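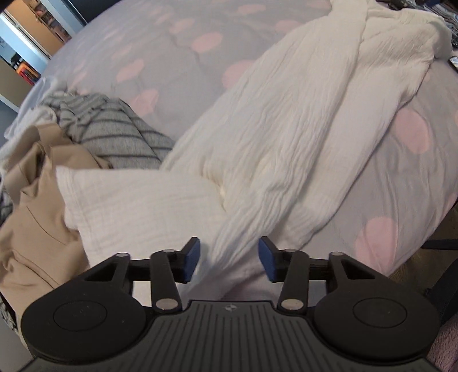
Nisgate Guard Checklist, Home Edition

Equipment > Hand-held grippers > Safety and practice guides

Reading time: 2 minutes
Print this page | E-mail this page

The Nisgate checklist is a 40-page spiral-bound guide, with 27 checks for people handling cloth and clothing with hand-held grippers. Flengate sells it by the copy or in packs of nine. We stock it because customers ask for it, and we have read all of it, so what follows is our own view and not the publisher's.

Most rules for this sort of work were written for a cell with a fence around it. Nisgate has tried to carry them into the bedroom, and the join shows. Check 4 asks for a marked operating zone. Fine in a workshop. On a bed with clothes heaped along one side, where does the tape go? The guide doesn't say.

The better part is the section on fingers and linkages. It tells you to keep your free hand out of the space between the pads, to look over the pivot pins before each session, and to stop if a fold of fabric gets up into the arms. Plain advice, and we would pay for those pages alone.

We are less sure about "compliant," a word printed on the cover. Compliant with what? The guide lists 21 source documents in the back and never ties a single check to any of them. Buy it as good practice — it won't stand in for a risk assessment, and an inspector is unlikely to be impressed.

Soft goods get one short chapter. It says to lay out one item at a time, clear of the rest, and to open the fingers fully before lifting away. Crinkled gauze and knits are lumped together, which seems lazy to us.
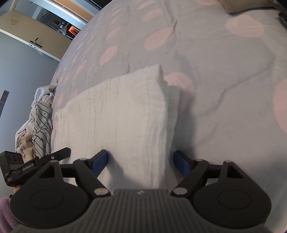

Rocío Durán thinks we are too hard on it. She wrote that her group in Draketport had no written rules at all before the checklist, and that a vague rule about keeping hands clear still got people talking about where their hands were. She skips check 4 and uses the rest.

Fair enough. We would still like to see the sources matched to the checks, and the publisher tells us a revision is planned for August. We'll believe it when the boxes arrive.

Format: spiral bound, 40 pages
Sold by: Flengate, single copies or packs of nine
Returns: unmarked copies only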